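Clenstead Allotment and Garden Society
Minutes of the General Meeting
Held by telephone conference, 5 Apr 2020

Present: Joanne Dunmore (chair), Kenta Iwasaki, Riet Declercq, Kobe Van Leeuwen, Nele Van Wijk (minutes)
Apologies: none received

The chair opened the meeting at 2:05 p.m.

1. Minutes of the March meeting
Approved with one correction. Under item 6, "Linley Road gate" should read "Linley Lane gate." Moved K. Van Leeuwen, seconded R. Declercq.

2. Matters arising
The broken hinge on the Linley Lane gate has been replaced. The new padlock uses the same combination as the old one.
The letter to Aerts about the late delivery of compost was sent. Aerts replied by email and will credit the delivery charge. Riet to check that the credit shows on the next invoice.
The survey of the back ditch has not been done. Carried over.

3. Access to the plots
The gardens remain open to plot holders. The shed, the meeting hut and the seed exchange table are closed until further notice. Members should bring their own hand tools. The two shared wheelbarrows may be used if the handles are wiped down before and after.
Kobe asked if family members who do not live with the plot holder may come in to help with digging. Agreed that for now only people from the same household should work a plot together.
Joanne will put a notice on both gates.

4. Finance
Kenta reported a balance of $3,108 at the end of March. Income for the month was plot rent only. The largest bill was $1,562 to Atitz for the replacement water pump and the fitting. The pump carries a two-year warranty, and the paperwork is in the blue folder.
82 plot holders have paid for the year. Kenta will phone those who have not before any reminders go out by mail. Joanne asked that anyone who has lost work be offered payment by installments. Agreed.
The spring plant sale is canceled. Last year it brought in about $300. Riet suggested that members with spare seedlings leave them by the hut with a price marked, and that buyers pay through the website. Kenta was not in favor, as he would have to match each payment by hand. Left for the next meeting.

5. Water
The pump is running. The tap by plot 40 drips and needs a washer. Kobe has one and will fit it this week.
Nele raised the matter of hoses left running unattended. The rule is that hoses must be held or watched at all times. A reminder will go in the newsletter. Riet asked for the rule to be posted at the taps as well, and this was agreed.
Discussion of a third rain tank at the Linley end was put off until the ditch survey is done.

6. Paths and hedges
The hawthorn along the east side was not cut before nesting started and will now wait until fall. The main path is soft between plots 12 and 19. Wood chip has been promised by a tree firm, but no date was given. Riet will ring them again.
One complaint about brambles coming through from an unworked plot. Joanne has written to the plot holder and will give until the end of the month for a reply.

7. Seedlings and containers
Garden centers are shut and several members have asked where to get pots. Nele suggested that people save clear plastic containers from the kitchen, which can be cut down and set over young plants as covers or used as trays. Holes should be made in anything used for sowing. Labels and lids to go in home recycling and not in the site bins.

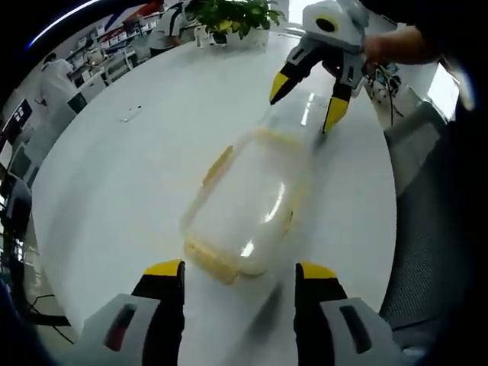
Clear plastic container (item 7).

Kobe noted that covers blew all over the site in the February winds. Members using them are asked to push them well into the soil or peg them down, and to take them home when finished.
Riet has spare tomato and squash seed and will mail small packets to anyone who sends her a stamped envelope.

8. Newsletter
Next issue to go out by email. Paper copies will be mailed only to members without email. Items to Nele by the 17th. Kenta will write up the pump, and Joanne will do a short piece on the new access rules.

9. Any other business
Kobe reported a foxhole under the compost bays. No action at present.
A set of keys was handed in last month. Owner to contact Joanne.

10. Next meeting
First Sunday in May, 2 p.m., by telephone. Dial-in details to follow.

The meeting closed at 3:20 p.m.

Actions
Joanne: gate notices, bramble letter, access piece
Kenta: calls on unpaid rent, pump article
Riet: Aerts credit, wood chip, seed packets
Kobe: tap washer, ditch survey
Nele: newsletter, hose reminder and tap signs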